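Visit to Tridgate, open afternoon, 12/10/24

Tridgate opened its arm lab to outside visitors for one afternoon, and 14 of us signed up. Most came from small shops that are about to put two-arm stations on ordinary desks and want to know which rules to write down first.

Hamish Bright, the lab's safety lead, started with the sign-in sheet. Anyone who enters the work area reads a one-page rule card and initials it. The card has 5 rules. The first is that no hands go over the table while the arms have power, even when they are standing still.

The second rule covers speed. During setup the arms are held to 300 mm per second, and only a lead operator can lift that limit. The third covers the mat: every object a task needs goes on it before power-up, and a task that needs something else gets stopped and restarted.

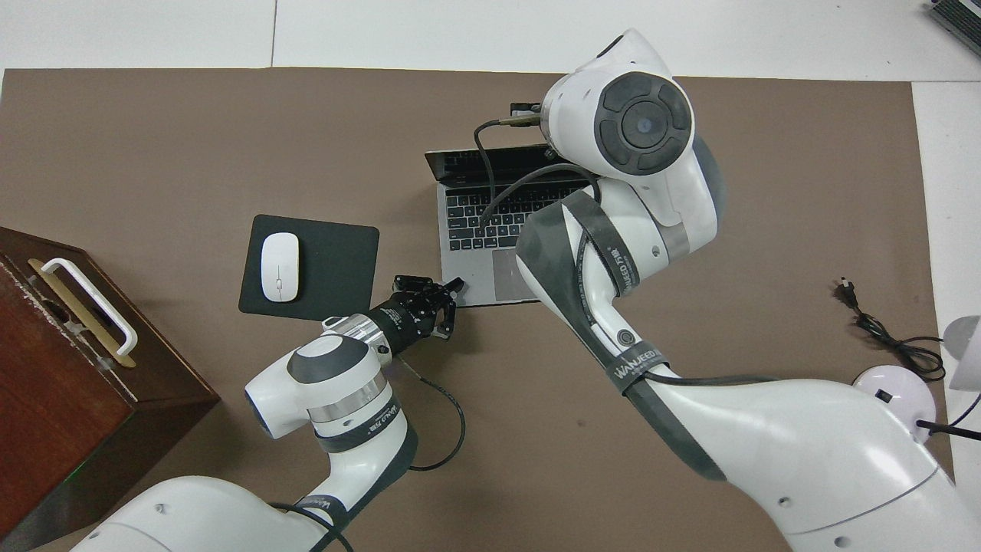 Cables took up more time than I expected. Bright wants each one checked by hand at the start of a shift, with the arm moved through its full reach at low speed while a second person watches for snags. The check goes in a paper log. Stovano, a packaging firm with two people on the tour, keeps the same log on a tablet and has had trouble with skipped entries.

The last rule is on reporting. A bump with no damage still gets written up. The lab has 1280 entries so far, most of them one line long.

We finished with questions over coffee. I asked for a copy of the card and got one - Bright only asks that the version number stay on it. The next open afternoon is in April.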